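Part 4: Rolling up and storing the mattress

Right, so you've had your guests, they've gone home, and now there's a quilted mattress in the middle of the floor. I do this in our spare room every few weeks and I've got it down to a routine, so I'll take you through it the way I do it myself. You'll want a clear bit of floor, two straps and a light cloth or thin blanket to go over the top.

1. Strip everything off and give the mattress a good shake (out of the window if you can manage it, over the bath if you can't!).

2. Leave it lying open while you have a cup of tea. I give mine 20 minutes, longer in December when the heating's on and the windows are steamed up.

3. Kneel at the pillow end and fold over the first hand's width, nice and tight. This bit decides how the whole roll turns out, so start again if it's wonky.

4. Roll away from you, pressing down with your forearms as you go. Mine fights back at the halfway point — just lean on it.
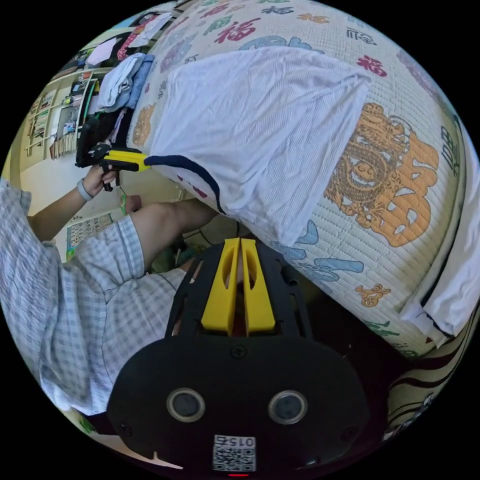 5. Lay your cover over the roll and smooth it down from the top, then tuck the long edges in underneath. If it has a bound edge, line that up with the end of the roll and you'll see straight away if it's crooked.

6. Slide the straps under, one near each end, and pull them snug. I use the Droler ones, but any soft strap will do.

Note: printed side out or printed side in? Ulla Kokkonen swears by in, to save the colours from fading. I like to see the pattern, so mine goes out and stays away from the window.

Caution: don't pull the straps so tight that the quilting puckers. I did that once and the creases took ages to drop out.

Caution: never put it away damp. If you've sponged off a mark, wait until the next day before you roll.

Store the roll lying down if you've got the room. Airing it again is covered in Part 5.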